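Drustus Hand-Held Gripper Pair, Kit Form
Home > Workshop Builds > Grippers and Tooling

Two-jaw hand-held gripper, sold as a matched pair for two-handed work. Supplied as a kit of printed and cut parts for assembly at home or in a shared workshop. Designed and packed at Rusthorpe.

Status: in stock
Part no.: Drustus 171
Supplied as: kit, unassembled
Revision: 5

General

The Drustus pair is a manually carried tool. The operator holds one unit in each hand and works objects on a bench at normal reach. Each unit has its own jaw set, a metal mounting plate on top and a single cable. The plate takes a camera or a tracking marker, depending on what you are building. The same jaw set fits our fixed arm wrist, so a task can be worked out by hand first and moved to the arm later without changing the contact geometry.

Nothing in the kit depends on a particular computer. The cable terminates in bare ends and the pinout is printed on the bag. Builders who want a plug should fit the one that suits their own controller.

What the pair is used for

Most builders start with household items: bottles, cups, boxes, and anything with a lid. A pedal bin set up on a bench is a reasonable first two-handed task. The rim is at a useful height, the opening is generous and the liner gives some visual contrast against whatever is being dropped.

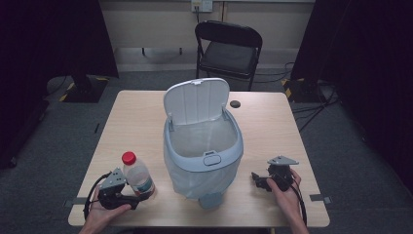

Bench height matters more than bench size. We recommend a surface between hip and elbow height for the person doing the work, with clear space on the operator's side. Tall objects on a standard desk bring the forearms up and the wrists tire early. If that is a problem, drop the bench or stand on a low platform.

Mark the working area before you begin. Cloth or paper tape at the front corners is sufficient. Do not rely on a mark on the floor — people shift their feet without noticing.

Jaws

The fingers are matte black plastic, blocky in section, with a thin grey pad on the inner face. Pads are held by adhesive and are a consumable. Replace them when the surface glazes or an edge begins to lift. Clean with a damp cloth. Solvents attack the adhesive.

The jaws close in parallel. On a straight-sided object the pad makes full contact. On a tapered object it does not, and the object will tend to work its way toward the narrow end under load. Two practices help:

Grip low on the taper, close to the base, where the diameter changes least across the width of the finger.
Close slowly until both pads touch, then add force. 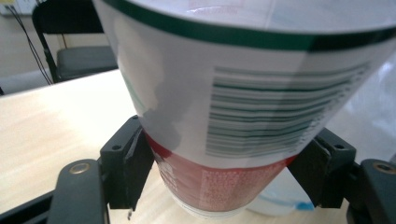
Macarena Cifuentes writes that paper cups were the hardest thing she tried in her first month with the kit. She found the standard pad adequate on a full cup and too firm on an empty one, and ended up cutting a softer pad from neoprene sheet. Her other remark was that the trigger spring should be one step lighter for small hands, and that she would have paid extra to have both springs in the bag.

Both springs are now included, beginning with the batch packed in March. The lighter spring has a dab of yellow paint on one end. Owners of earlier kits can request one at the cost of postage. The neoprene pad is not a stock item, but the cutting template is in the download bundle and any sheet of similar thickness will do.

Assembly

Allow an evening for the first unit. The second goes faster. You will need a hex key set, a small flat screwdriver, side cutters and a soldering iron if you are fitting a plug.

Build the jaw carriage first and check that it slides freely before fitting the spring. If it binds, look for stringing in the printed guide and clear it with a blade. Do not sand the guide faces.

Fit the fingers with the screws finger-tight, close the jaws on a flat bar, and then tighten. This squares the pads to each other. Skipping this step is the usual cause of a grip that twists the object as it closes.

Route the cable with a loose loop behind the plate. A tight loop pulls at the connector each time the wrist rolls. Keep the remainder off the bench, behind or beside the operator.

Rated life

The return spring is rated for 2,000 full cycles before inspection. In our own use it lasts a good deal longer, but the force drops off gradually and is easy to miss when working every day. Compare against the spare.

Compatible parts

Lo Presti bench clamp: accepts the mounting plate directly. Useful for holding one unit still while adjusting the other.
Pakwood carry case: cut foam for the pair, spare pads and both springs. The foam does not leave room for a camera — remove it before packing.
Replacement pads: packet of 10, adhesive backed, grey.
Replacement fingers: sold in pairs, left and right. Specify revision when ordering, as the screw spacing changed at revision 4.

Limits

Not rated for hot liquids, food contact or outdoor use. The plastic softens in a closed car in summer. Keep fingers out of the jaws when testing spring force.

Returns are accepted on unopened kits. Opened kits with a missing or damaged part are handled by sending the part.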